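Minutes of the meeting of the Gunside shared hall users

Date: Mar 10, 2021

Present: Sosina Birhane (chair), Tarcísio Lins, Montserrat Echevarría, Gillespie Aitken
Minutes: Nana Issahaku
Apologies: none received

1. Minutes of the last meeting
They were read and accepted. Gillespie asked to correct the name of the flooring firm, which must be written Zinchenko, with a Z.

2. Money
The repair of the side door cost 828. After paying this we have 1417 left for the hall until June. Tarcísio proposed to keep this money for the floor and not to buy new chairs this year. All agreed.

3. Floor
Montserrat reported that she spoke by telephone with Zinchenko. They can treat the floor in one visit, but everything which stands on it must be moved before they come. They also need the hall closed for up to 8 days. Sosina finds this too long. Montserrat will ask if the work can be made in two halves, so that one side stays open.
Until then, please do not pull the tables. Two persons should lift them, one at each end.

4. Long tables
Trelia asked to have the long tables closer to the middle. Gillespie was against, as the way to the door becomes narrow. After some discussion it was decided that the tables stay where they are until the floor is finished, and we look at it again afterwards.
Equipment may stay on the tables overnight only if there is a paper with the name of the group and a telephone number. Notix has already done this, and Sosina thanked them.

5. Plants
The plant in the white square pot stands on the floor, and Tarcísio is worried that somebody will kick it. Montserrat would like it to stay on the floor. It was decided to leave it there for the moment and to put a plate under the pot before the floor is treated. Tarcísio will bring the plate.
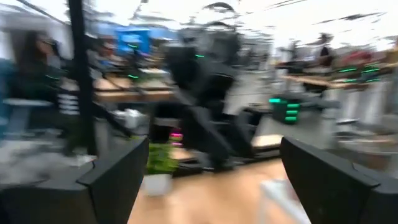

Watering was also discussed. In the past months more than one person gave water in the same week and the earth was too wet. From now on Nana waters, and when she is away she will ask Gillespie. Other users are kindly asked not to pour tea in the pot.

6. Keys
There are 4 keys. One is with Trelia and must come back before the floor work. Sosina will write to them.

7. Other matters
Gillespie asked for a second broom. Agreed, he will buy it and bring the receipt to Tarcísio.

The next meeting will be in June, when we have the answer from Zinchenko. Nana will send the date by e-mail.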